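How Things Are Painted Yellow, and Why
A guide for readers aged 8 to 11, from the Botine Museum of Making

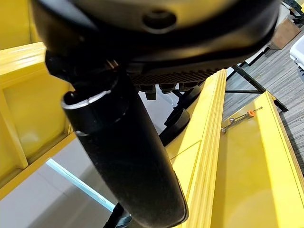 Yellow is one of the easiest colours for people to notice. It stands out against grey floors, dark walls and green fields. For this reason it is often chosen for large objects in factories, on building sites and beside roads. Visitors to the museum will find yellow paint in almost every gallery, and this guide explains how it gets there.

What is paint made of?
Most paint has a coloured powder in it called pigment. The pigment is mixed with a sticky liquid called a binder, which holds the powder together and fixes it to the surface. Many paints also contain water or another thin liquid, so that they can be spread easily. As the paint dries, the thin liquid goes off into the air. The pigment and the binder stay behind.

Getting the surface ready
Paint does not hold well on a surface that is dirty or greasy. Before any colour goes on, the object is washed and dried. Bare metal may also be rubbed with rough paper. This leaves tiny scratches, too small to see easily, and the paint grips them.
The next layer is called primer. Primer is usually a dull colour. On steel, it helps to keep out the air and water that cause rust.

Putting on the colour
Small objects can be painted with a brush. Larger ones are often sprayed. At the Toketti paint shop, which lent several objects to our July display, painters wear masks and overalls and work in a room with strong fans. The fans carry the mist away so that it is not breathed in.
Some metal parts are coated with dry powder instead. The powder is given a small electric charge, which makes it cling to the metal. The part then goes into a hot oven, where the powder melts and forms a smooth skin.

Glossy or matt?
A glossy surface is very smooth, and light bounces off it neatly. This makes bright patches called highlights. A matt surface is slightly rough, although it may feel smooth to your finger. It scatters light in many directions and looks duller. Black objects show the difference clearly. A glossy black surface has shiny streaks of light on it, and it also shows up dust and scuff marks.

Why panels have raised edges
Look closely at a painted metal door or cover and you may find a flat part in the middle with a raised border around it. A plain thin sheet bends easily. A folded or raised edge makes it stiffer. You can test this at home with a sheet of paper. Hold it flat by one end and it droops. Fold up the two long sides and try again.

Words to remember
Pigment: the powder that gives paint its colour.
Binder: the part of paint that holds the pigment in place.
Primer: a first layer put on before the colour.
Beam: a long, strong piece that carries weight.

Visiting the museum
The Szabó Gallery of Colour is on the first floor and holds 276 objects. School groups may bring up to 38 pupils. Painting sessions in the Zotell Room begin at 3 pm, with places for 18 children. Aprons are provided.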